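# Fixing a gripper that drops things when the pads wear out

Our handheld gripper started dropping parts in November, and I spent way too long blaming the software! Every log from the Brundine bench showed the same pattern: fingers close, part lifts, part slides out. Ghada Jaber finally ran a thumbnail along the pads and found one side slick and peeling. Lovely find, and a very fixable one.

You'll need a small screwdriver, fresh pad material, isopropyl alcohol and 400 grit sandpaper.

1. **Power down and unplug.** I pinched a knuckle skipping this, so please don't.
2. Open the fingers all the way and set the gripper over a clear table. Dropped screws love carpet.
3. Peel the old pad from a corner. Go slowly or the glue stays behind (mine did, twice).
4. Scuff the bare face lightly, wipe it with alcohol and let it dry.
5. Press the new pad down from the middle outward and leave it clamped for 20 minutes.
6. Check the screws in the top rim of each jaw. Snug is plenty in plastic!

Before you close anything, look straight down between the fingers. You want both jaws at the same height and leaning in evenly.
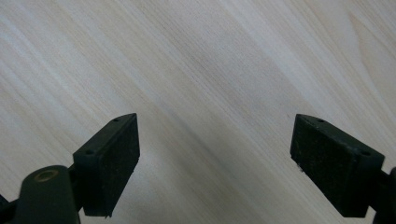 *Jaws open over the tabletop, a pad on each inner face.*

Now plug back in and close on something soft, like a sponge. If it holds, try 6 lifts with a real part. A part that still creeps downward usually means leftover glue under one pad, so go back to step 3.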